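Search articles, topics, writers

3 min read

Stop telling people to buy one good pair

06/02/2025

Every few months somebody with a nice coat writes the same column. Buy less, buy better. One proper pair of shoes, resoled for ever, handed to your kids. I read another one last week, sent to me by Rhona Farquharson, who knew it would wind me up. It did.

I've got no quarrel with looking after things. My mum polished our school shoes on newspaper every Sunday night and I still like the smell. But the sums in these pieces never work for anyone I know. The boots in that column cost 364 pounds. Three hundred and sixty four. You can say they'll last 14 years, and maybe they will, but you need the money in one go, on the day the old ones split. Most people don't have it. They have thirty quid and a shift in the morning.

And the resoling! Where? We had a cobbler in Prendport, by the bus station, keys cut while you wait. Gone. The nearest one now is over 53 minutes on the bus, shuts at three, and wants them left for a week. So you need a second pair to wear while the first pair is away being sensible. Nobody puts that in the column.

We use email to send a short round-up every fortnight. Sign up to the newsletter. Unsubscribe whenever you like. 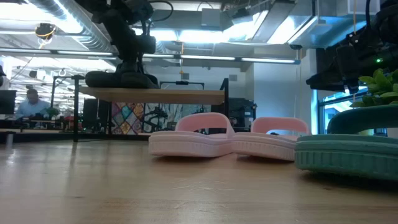
What gets me most is the snobbery about cheap comfort. There's a whole tone people take, as if a soft shoe was a moral failing. Yatziri Ponce does nights on a ward and her feet are wrecked by the time she's home, and what she wants then is not heritage leather. She wants a slide. Thick sole, one broad strap, no laces, no bending down. Pink if she fancies pink, or that dull green if she doesn't. Ridges round the sole, fine, whatever, a bit of decoration never hurt anyone. You step in and you're done. I'd call that good design and I don't care who sniffs at it.

Yes, the waste. I know about the waste. Teodoro Cuevas put it to me straight over a pint, that all this stuff ends up in a hole somewhere and my comfort argument doesn't make it vanish. Fair. He's right and I haven't got a neat answer. But look who gets the telling off. It's always the person buying the shoe, never the firm that glues it so it can't be mended. Make them sell spare straps. Make them take the old ones back. Put a proper repair stall in every market, with the rent knocked down, and keep it open past teatime so people with jobs can definately get to it.

That would do more than any amount of columns. Prendport market has had empty pitches since last June and the council keeps putting planters on them. Nice planters. Can't fix a heel.

I'm not saying buy rubbish. If you can afford the boots and you love the boots, get the boots, wear them in the rain, enjoy yourself. Just leave off the sermon. Some of us have tried the one good pair and it it gave us blisters for two years before we gave up and passed them on to a cousin — who has them in a cupboard, last I heard, still looking brand new.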